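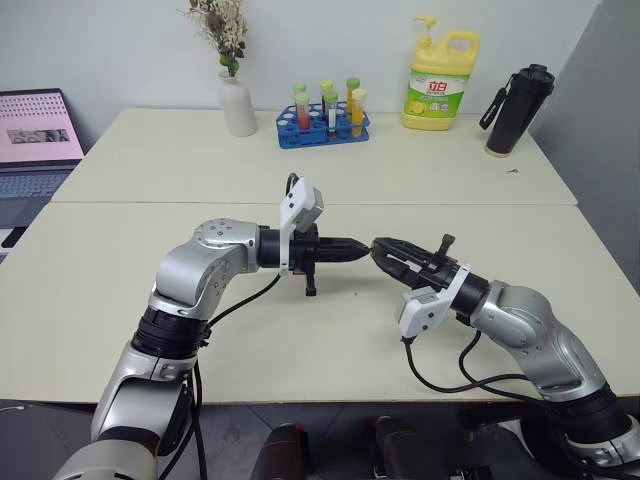
Cream-colored table, dried flowers in the vase, test tube rack and dish soap beside it.

Brurkel wants people for a two-hour table-clearing study in December. We doubt the usual claim that a tidy table makes anyone think better, and we'd like people who doubt it too. You sort small household and lab things, put them where you think they belong, then argue with us — on paper — about why. Pay is modest. No cleaning tips, please, we have read 231 of them. Two sessions, 3 p.m. start, at Iturra. Write to the Finuvura desk and say what's on your own table.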